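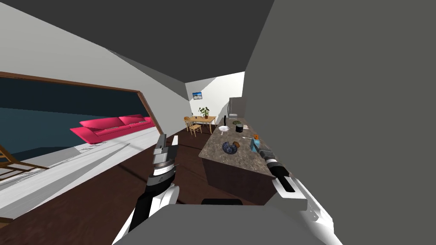

Isla de cocina con encimera de granito moteado.

Inicio · Hilos · Archivo · Buscar

Usamos cookies propias y de terceros para recordar tus preferencias. Aceptar · Configurar

Hilo largo sobre fermentar verduras en casa, que llevo toda la semana con las manos oliendo a ajo y tengo que contárselo a alguien 🧵

Empecé con el chucrut hace 3 inviernos, por una col enorme que me dieron en el mercado y que no cabía en la nevera. La corté entera una noche, le puse sal, la apreté en un tarro y me fui a dormir sin ninguna fe. ¡Y qué bueno salió!

Lo básico: col, sal y paciencia. La proporción que uso es un 2 % de sal sobre el peso de la verdura ya limpia. Para 1000 gramos de col, 20 de sal. Pesad las dos cosas, por favor, que las cucharadas engañan muchísimo (la sal gruesa y la fina no ocupan lo mismo ni de lejos).

El masaje es mi parte favorita. Col en tiras, sal por encima y a estrujar con ganas hasta que suelte agua. Al principio parece que no va a pasar nada y de repente tienes un charco en el fondo del bol. Ese líquido no se tira, va al tarro con todo lo demás.

Luego hay que apretar para que la verdura quede sumergida. Yo pongo una hoja entera de col doblada encima y un peso de vidrio. Antes usaba una piedra del río hervida y también funcionaba, aunque daba un poco de miedo cada vez que la soltaba dentro.

El tarro que más uso es uno de Nellier, de 2000 ml, con goma naranja. Tiene la boca ancha y me cabe la mano entera, que parece una tontería hasta que intentas aplastar zanahorias con un tenedor.

Sobre la temperatura: en enero mi cocina es una nevera y el chucrut tarda lo suyo, cuatro semanas largas. En julio, con una me sobra. Voy probando con un tenedor limpio – cuando me pica un poco en los lados de la lengua, a la nevera.

Las burbujas son normales. Que rebose también. Poned un plato debajo, que yo perdí un mantel con un fermento de lombarda y todavía me acuerdo de él.

La capa blanca, fina y mate que a veces sale por arriba suele ser levadura kahm. Afea y da algo de sabor, la retiro y sigo. Si hay pelusa, o colores verdes, negros o rosas, el tarro entero a la basura. Ahí no me la juego, por mucha pena que me dé.

Combinaciones que he repetido más de una vez:
– zanahoria, jengibre y un trozo de piel de naranja
– rábanos con eneldo (¡se ponen rosas enteros!)
– coliflor con cúrcuma y mostaza en grano
– col con manzana ácida y alcaravea

La de la coliflor la saqué del boletín de Renudcombe, que mandan una receta al mes y casi siempre acaba en mi cocina. Ellos le ponen comino. Yo probé sin, me gustó más y así se ha quedado.

Para las que van en trozos grandes hago salmuera aparte: 30 gramos de sal por litro de agua. Si el agua de vuestro grifo huele mucho a cloro, dejadla reposar en una jarra o usad embotellada.

Me preguntabais por los pepinillos crujientes. Pepinos pequeños, muy frescos, y cortar la puntita del lado de la flor. También les meto una hoja de parra o de laurel. Los de septiembre me quedaron blandos igual, así que si alguien tiene el truco definitivo, soy todo oídos.

¿Y con qué se come todo esto? Con lentejas, con huevos fritos, en bocadillo de queso, encima de unas patatas cocidas con mantequilla. El caldo sobrante va a las vinagretas. Un chorrito en el hummus y ya me contaréis.

Próximo experimento: pasta de guindillas fermentadas. Tengo 4 tarritos preparados y etiquetas nuevas, porque el año pasado no puse fecha a nada y fue una lotería deliciosa pero lotería.

Si os animáis, enseñadme vuestros tarros, aunque estén torcidos. Me hace una ilusión tremenda verlos. Mañana sigo con el kimchi, que necesita hilo propio y bastante más ajo.

Contacto · Aviso legal · © Plesix · Volver arriba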